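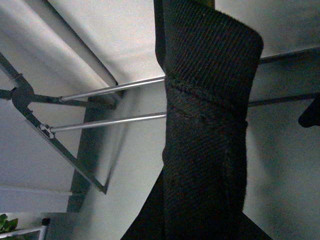

Dark ribbed fabric with a rolled upper end, close view.

Section 8. Recording an Incident and Building the Case File

This section covers entering a new incident in Prillier Case Desk, attaching statements and evidence entries, and releasing the file to the prosecuting attorney. It applies to the office edition only. For the patrol edition, see the separate guide.

Before you start

You need a user account with the Intake or Supervisor role. Intake users can open and edit a file. Only a Supervisor can release one. The workstation must be connected to the records server. Work saved while offline stays on the local drive and has no case number until the connection returns.

Note: The screens described in this section are those of the edition issued 15/01/2022. In earlier editions the Evidence tab is labeled Items.

8.1 Opening a new file

1. From the main menu, select Files, then New Incident.
2. Enter the date and time the incident was reported. The date it took place goes in the second field. If the date is not known, select Range and enter the earliest and latest possible dates.
3. Enter the location. Use the street address if there is one. For open land or a road, enter the nearest intersection and add detail in the Remarks field.
4. Select an offense type from the list. If more than one applies, select the most serious first and add the others with the Plus key.
5. Press Save. The case number appears at the top left.

Caution: A case number cannot be reused or changed. If a file is opened in error, mark it Void and enter the reason. Do not overwrite it with a different incident.

The Remarks field holds 200 characters. Longer text is cut at the limit without a warning. Put anything longer in a statement.

8.2 Adding people

1. Open the People tab and select Add.
2. Search for the person by last name and date of birth before creating a new record.
3. If a match is found, select Link. If not, select Create and fill in the required fields.
4. Set the role for this file: complainant, witness, suspect, officer or other.

A person can hold two roles in one file, such as complainant and witness. Add the second role from the same record. A duplicate record for the same person will cause error 259 when the file is released.

The training database contains two people with the same last name, Kanyarat Phromma and Theerawat Phromma. Use them to practice searching and linking. They do not appear in the live database.

8.3 Entering a statement

1. Open the Statements tab and select the person who gave the statement.
2. Type or paste the text. Keep the person's own wording, including errors.
3. Enter the name of the person who took the statement.
4. Attach the signed copy as a scan.
5. Press Lock.

Caution: Once locked, a statement cannot be edited by any user. Corrections are entered as a supplement, with their own date and signature. Both versions go to the attorney - and later to the defense.

8.4 Entering evidence

1. Open the Evidence tab and select Add Item.
2. Scan the bag label, or type the label number.
3. Enter a plain description. Leave out opinion. Write "stain, dark" and leave any finding of blood to the laboratory report.
4. Enter who collected the item, where, and when.
5. Enter the storage location.
6. Press Save.

Each later movement of the item is recorded with the Transfer button. Both the person giving up the item and the person receiving it must sign in. If either sign-in is missing, the entry is shown in red and the custody report will not print.

Note: Label printers made by Eyvindsson need the Ilten driver. Without it the label prints but the scanner does not read it.

8.5 Releasing the file

1. A Supervisor opens the file and selects Check. The program lists any missing fields.
2. Correct each listed item. Items marked Advisory may be left as they are.
3. Select Release, then choose the receiving attorney.
4. Enter the Supervisor password.
5. Print the release sheet and place it in the paper folder.

The file is now read-only for Intake users. To reopen it, the receiving attorney must send a return request through the Messages tab. The return is logged and cannot be deleted.

If the Check step stops without a result, close the file, wait for the server light to turn green, and run Check again. If it stops a second time, contact Prillier support and give the case number. Do not send statements or names by e-mail.

Continue with Section 9, Court Dates and Notices.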